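Stulline Bedroom Cloths

Data card and README, release 2

Summary

Stulline Bedroom Cloths is a collection of short sessions in which flat household cloths are spread, straightened, folded and put away on a bed. It covers what happens to the cloth between the time it is picked up as a heap and the time it is set down folded. The collection has 40 sessions. The cloths, the beds and the rooms are described in the notes files that come with each session, and the wording used in those files is explained further down.

The collection is kept by Bavus. The rooms are in the Romia apartments. The cloths came from Başaran, a shop that sells plain bedding and table linen by the piece.

What is in the folder

README.txt, the file you are reading
cloths.csv, one row per cloth
rooms.csv, one row per room
sessions.csv, one row per session
notes/, one text file per session
pictures/, stills and short clips, sorted by session
CHANGES.txt, the list of changes between releases

The file names use the session code, a dash, and a running number. Session codes have no meaning beyond being different from each other. Gaps in the running numbers are normal and come from files that were taken out before release.

Cloths

There are 16 cloths. All of them are flat and four-sided. Nothing in the collection has elastic, buttons, ties or a pocket. Fitted sheets and duvet covers were left out of this release and are planned as a separate folder, with their own fold names.

Each row in cloths.csv has these fields:

cloth_id: short code, also used in the notes
color: one everyday word, such as blue, green, gray or white
weight: thin, medium or thick, judged by hand
hem: plain, wide or none
crease: whether the cloth holds a pressed line after folding (yes, a little, no)
washed: whether it had been washed before first use
remarks: free text

The weight field was filled in by one person in one sitting, with all the cloths on the same table, so the three words can be compared within this release. They should not be compared with weights in other collections. A thin cloth here is one that sags between two held corners and shows every fold. A thick one keeps an edge when it is lifted.

The thin blue cloth appears in more sessions than any other. It was also used for practice, so it is more wrinkled in later sessions than in early ones. It was never ironed.

Beds and rooms

Bed linen stays on the bed during a session. The sheet under the cloth is part of the setting and has no cloth_id. It is smoothed at the start and then left alone, so small rumples build up as the session goes on. If the cloth catches on the sheet and drags it, the session continues and the notes say "sheet moved."

Each row in rooms.csv has the room code, the side of the bed that faces the wall, the kind of headboard, the color of the sheet as it looks in the room's daylight, and a list of other things left in place. That last field is worth reading. It includes boxes, pillows, lamps and anything else close enough to the bed for a cloth to touch.

Walls were left as they were. Scuffs and pen marks are part of the room and were not painted over or edited out of the pictures.

Folds

Folds are named by what the finished cloth looks like:

half: one fold, edges together
quarter: two folds, the second across the first
long: folded lengthwise into a strip
square: folded until it is close to square and can be stacked

The words "long" and "square" were mixed up in a few notes files from the first release. These have been fixed. If you have labels made from the old files, please make them again.

Straightening is noted separately from folding. A cloth counts as straightened when all four corners are in view and no corner is tucked under. It does not have to be smooth. People who fold a lot of laundry tend to pull a cloth tight by two corners, let it drop, and fix the rest on the bed. That way of working is common in the sessions and is written down as "pull and drop." Laying the cloth down first and pulling out the corners one by one is written down as "corner by corner."

How a session goes

The cloth starts as a heap on the bed. A corner is found and lifted, then a second one. The cloth is opened, laid on the bed, straightened if needed, and folded. The folded cloth is put at the foot of the bed or in a box, depending on the session. The next cloth starts the same way.

There was no time limit. Some folds are quick and crooked. Others were undone and started again, and these are marked "redo" in sessions.csv. Redos have been kept in full. If you only want finished folds, filter on the "end" column and keep rows that say "folded."

Most sessions were done in September, in the morning. A few were done after dark with the ceiling light on, and the colors look warmer in those. The light column in sessions.csv says "day" or "lamp."

Colors

Color words in cloths.csv describe the cloth as seen in the hand by a window. They were not measured. The same fabric can look quite different from one view to the next, and pale or grayish colors shift the most. Do not use the color of a sheet in a picture to decide which bed or which room it belongs to. Use the room code.

Known problems

Corners hidden under the cloth were hard to label. Where it was not clear which corner was being held, the corner column is blank. A blank does not mean that no corner was held.

Thin cloths cling to the sheet, and it is sometimes hard to see where the cloth ends and a rumple in the sheet starts. The notes mention the worst cases.

The set is small and all of the furniture is of a similar size. There are no bunk beds, no cribs and no beds standing free in the middle of a room. Patterned cloths are missing. So are towels, apart from one flat-woven one that behaves much like a napkin.

One cloth has a loose thread along the hem. It gets longer over the sessions and was finally cut off. Its row in cloths.csv says so under remarks.

Suggested uses

The folder has been used for naming fold types, for finding corners and hems, and for comparing ways of straightening a cloth on a soft surface. It could also be used for writing plain instructions for folding. It is a poor fit for judging fabric type or quality, as the fiber content of most of the cloths was never recorded.

Changes in release 2

Fold names corrected in the notes
Light column added to sessions.csv
Crease field changed from yes/no to three values
Duplicate stills removed
Room descriptions rewritten to list things near the bed

Reporting mistakes

Send the session code, the file name and a short description of what is wrong. Please report wrong fold names and wrong cloth codes one file at a time. General remarks about the color words are welcome too, but they will only be looked at before the next release.

Sample pictures
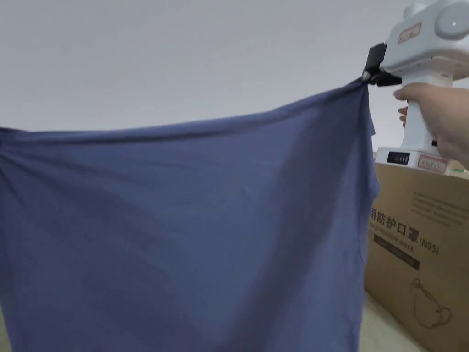
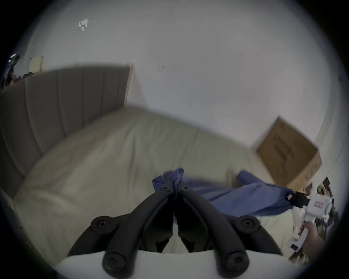
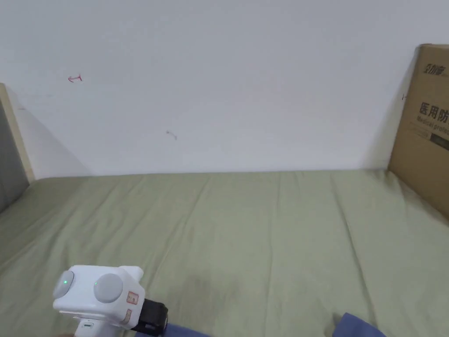
One bedroom, one occasion. First: the blue cloth held up by a corner. Second: blue cloth pulled taut over the bed, gray headboard behind. Third: the bed against the white wall, cardboard box at the far end.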